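Print this article
E-mail this article

The Plan That Covers Everything

March 10, 2023

The letter came in a yellow envelope with a window, made up to look like something from the state. FINAL NOTICE, it said, although I had never received a first one. My vehicle's factory coverage had expired or was about to expire, and I could be "financially responsible" for repairs to it. I have been financially responsible for repairs to my cars since I was in high school. I didn't know I could be threatened with it.

I threw the letter out. Then the transmission in my sister's car started slipping, and she told me she wasn't worried, she had a plan. She had bought it at the dealership, from a company called Treteto, at the end of a long afternoon in the finance office when she would have signed up for the Navy if it meant getting her keys. The price had been folded into the loan. She couldn't tell me what it cost. We looked it up that evening, and it was $2,207, plus interest on that amount for the life of the loan.

I asked to see the contract. It took her a couple of days to find it. It runs to 13 pages, and the first is very friendly. There is a family on it, leaning on a hood. The second page has the definitions, and that's where I slowed down.

"Breakdown" does not mean what you and I mean by it. It means the failure of a covered part to perform its function due to a defect, and it does not include a gradual loss of performance from wear. Think about that for a minute. Parts on a used car fail in a few ways, and a gradual loss of performance from wear is the most popular. A transmission that has been slipping since Thanksgiving has been gradually losing performance since Thanksgiving. Whether it has broken down in the meaning of page two is a question for the administrator, and the administrator is paid by the people who would have to write the check.

I'll say now that she did get something out of it. After three weeks, a teardown she had to authorize in advance, and an argument over whether fluid changes done in a driveway count as fluid changes, Treteto agreed to pay for part of the job. Labor was paid at a rate the shop hasn't charged in a long time. The difference was hers, and so was the rental car after day five. Her half of it came to a good deal more than she expected, and she was relieved anyway. I think relief is a big part of what's being sold.

People who like these plans say it's simply insurance, and insurance is worth having. I agree with the second half. I insure my house. If it burned down I would be ruined, and I can't save up for a spare house. A wheel bearing won't ruin me. It will annoy me, and it may mean a cheap month of eating at home. Paying a company to stand between me and an annoyance, when that company has to cover its mailings, its call center, the salesman's commission and its own profit before a dollar comes back to anyone's wheel bearing, looks like a bad trade on its face. Some customers have to come out ahead, sure. Most of them can't, or there wouldn't be a company.

And the parts most likely to need replacing are the ones left off. Brakes are the best example I know. Ask anybody who has kept a car past its fifth birthday what they've spent money on and brakes will be near the top. Now look for them in the list of exclusions. In my sister's contract pads, shoes, rotors and drums are all in the same sentence with wiper blades and light bulbs, under "maintenance items." The salesman had said the plan covered the brakes. What it covers is the master cylinder and a few other things, and I suppose that if you say it fast in a small office, that is the brakes.
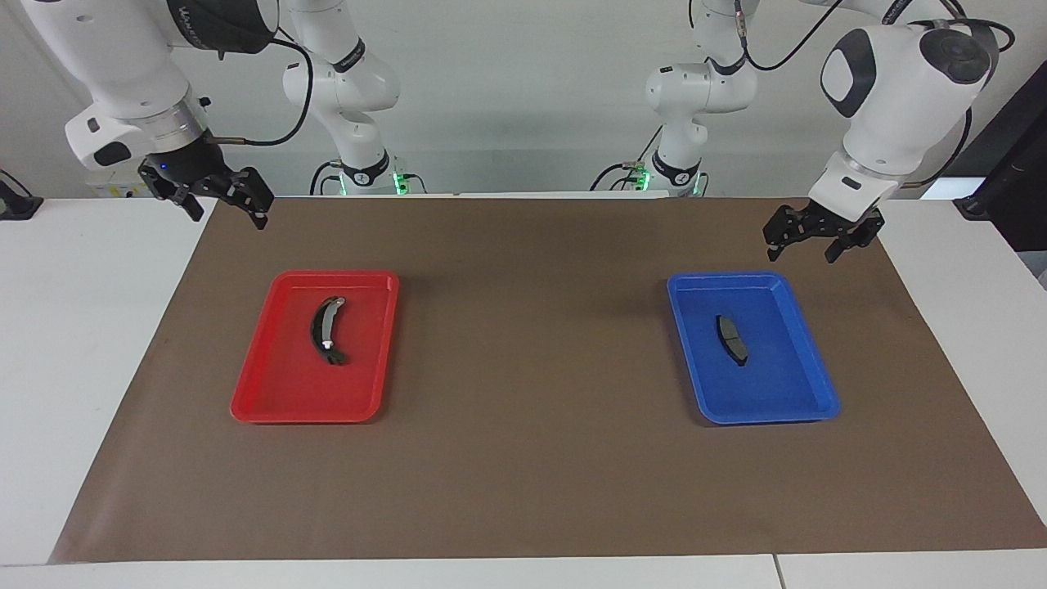 You may say she should have read it. People always say this, and I notice they are mostly people who haven't read theirs. I'd like to know when she was supposed to do it. The contract was handed over after the signature, in a folder, along with the owner's manual and a coupon for a car wash. What she was shown beforehand was a laminated card with three columns, and the most expensive column had a checkmark in every box. If the reading is so important, let them mail it out a week ahead and then see how many they sell.

I was curious enough to call around. Ineck, which advertises on the radio station I listen to at work, quoted me $114 a month for my own car, and the man on the phone told me the offer would be gone when we hung up. I asked him to send me the full contract so I could look it over. He said he could send it once I was enrolled, and that I would have time to cancel. I asked again. He told me a story about a customer who had waited, and whose engine had gone the very next morning. I have now heard that story from two companies, with the same engine.

Petridis was better. The woman there did send me a sample contract, and she didn't hurry me, and she admitted that my car was old enough that she wasn't sure it made sense. I want to be fair about that. I read the whole thing over a weekend. It was clearer than the Treteto one and had most of the same holes in it. Wear was out. Anything that could be traced to a part that wasn't covered was out – so if a hose that isn't covered lets go and the engine it was cooling gets cooked, you've learned something about hoses. Missing records were a reason to deny, and "records" meant receipts with the mileage on them, from a licensed shop, for every oil change since purchase. I have owned this car a long time. I have some of those receipts. A few are in the glove box and at least one has gum in it.

My neighbor across the street thinks I'm being hard on them. He had a plan on a pickup and it paid for a whole engine, no fuss, and he'd buy another tomorrow. I believe him. But I've also noticed that everybody with a happy story tells it often, while the people who paid in for years and never filed a claim have no story at all. They sold the car and forgot about it. If you could get all of them on the porch for an evening, I think the mood would be different.

What I do myself is dull. I've put money into a separate savings account every month for almost 20 years, and when a car needs something I take it from there. Some years it goes down to nothing. One bad April it went to nothing and I had to put tires on a credit card, and I didn't enjoy that. But the account has never asked me for a receipt. It has never ruled that a noise was there before I bought it. When I sold my last car, what was left over stayed mine and went to work on the next one.

I know not everybody can do that. My sister will tell you, with some heat, that a person who can put aside a hundred dollars a month for repairs is a person who doesn't need a lecture about plans. She has a point, and it's the one part of this I go back and forth on. For somebody with no cushion at all, a big repair means no car, and no car can mean no job. If there were a plan that paid in full, quickly, for the things that really go wrong, I could see that person buying it. I'd help them fill in the form. What bothers me is that the plans on offer are pushed hardest at exactly that buyer, and a contract that pays part of the bill after three weeks doesn't do much for someone who had to be at work the first morning.

She has since asked about canceling what's left of hers. It can be done. There's a form, there's a fee, and the refund is worked out by time or by miles, whichever gives the smaller number. It would go to the lender and come off the end of the loan, so she wouldn't see any of it until the car was paid off. She's thinking it over.

Meanwhile another yellow envelope came on Tuesday. It was a final notice again. The car it describes is one I sold years ago.

Print this article
E-mail this article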